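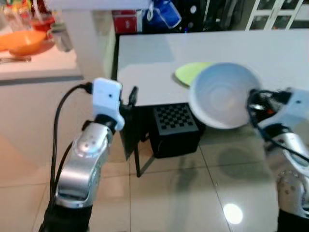

White ceramic bowl, with the lime-green plate on the white table.

Murell Ceramic Bowl, White
Item number 3291
Category: Tableware and serving

Product summary

The Murell bowl is a plain white ceramic bowl intended for daily use in staff kitchens, canteens, residential units and training kitchens. It is supplied by Idgate to member institutions under the standing tableware agreement. The interior is smooth and concave, and faint concentric rings may be seen in the surface when the bowl is tilted towards the light. These rings are a normal feature of the item and are not to be reported as a fault.

The bowl may be ordered singly or in cartons of 16. Orders for single bowls are packed at the Nellell depot and may take longer to reach the customer than full cartons.

Specification

Material: ceramic
Colour: white, inside and out
Diameter at rim: 16 cm
Height: 71 mm
Carton quantity: 16
Dishwasher: suitable
Microwave oven: suitable
Conventional oven: not suitable
Open flame or hob: not suitable

Small differences in shade may occur between deliveries. Customers who require a close match across a large order are asked to state this on the order form, so that all cartons can be drawn from the same delivery.

Use with other items

The white bowl is often ordered together with the light lime-green plate. Institutions that sort their tableware by colour commonly keep white for bowls and green for plates, and the two are listed on the same page of the printed catalogue for this purpose. The plate is a separate item and is not included in the price of the bowl.

A pale table surface gives little contrast with white tableware. Where bowls are set out for residents or visitors with reduced sight, the customer may wish to place each bowl on a coloured plate or mat. Idgate does not supply mats. Suitable mats are available from Gunnlaugsson, whose items may be added to the same order.

Care and cleaning

Wash the bowl before first use. Normal washing-up liquid and a soft cloth or sponge are sufficient for hand washing. Steel wool and scouring powder will mark the surface and should not be used.

In a dishwasher, bowls should be placed at an angle with the interior facing the spray arm. Bowls must not touch one another during the wash. Allow bowls to cool before they are removed from the rack, and do not place a hot bowl in cold water.

Grey lines left by metal cutlery are deposits on the surface and can generally be removed with a cream cleaner. Any bowl with a chipped rim or a visible crack must be taken out of service.

Storage and handling

Bowls may be stacked to a height of eight. Taller stacks are liable to lean, and the lowest bowl becomes difficult to remove. Shelves should be level and deep enough to carry the full width of the stack.

When tables are laid or cleared, bowls should be set down well inside the table edge. This applies in particular in rooms with tiled floors, where a dropped bowl will almost certainly break. Boxes and other loose items under serving tables should be pushed back so that they do not project into the walkway.

Broken pieces should be swept up, wrapped in paper and placed in general waste. Ceramic must not be placed in glass recycling.

Ordering and delivery

Orders are accepted from registered institutions only. The order form must show the item number, the quantity and the name of the person who will receive the goods. Orders for more than 97 cartons are handled by separate quotation.

Deliveries are made to the ground floor. Delivery to a kitchen on another floor can be arranged in advance, provided that a lift is available.

Breakages in transit must be reported within seven days of receipt. The carton should be kept until the report has been answered. Replacement bowls are sent with the next scheduled delivery unless the customer requests a credit.

Returns

Unused bowls may be returned in full cartons only. Bowls that have been washed or put into service cannot be accepted. The cost of return carriage is met by the customer, except where the wrong item was supplied.

Contact

Orders and quotations: Malou Thygesen, Customer Office, Idgate
Breakages and returns: Preben Hafþórsson, Nellell depot

Page last revised November 2018. Specifications may be changed without notice.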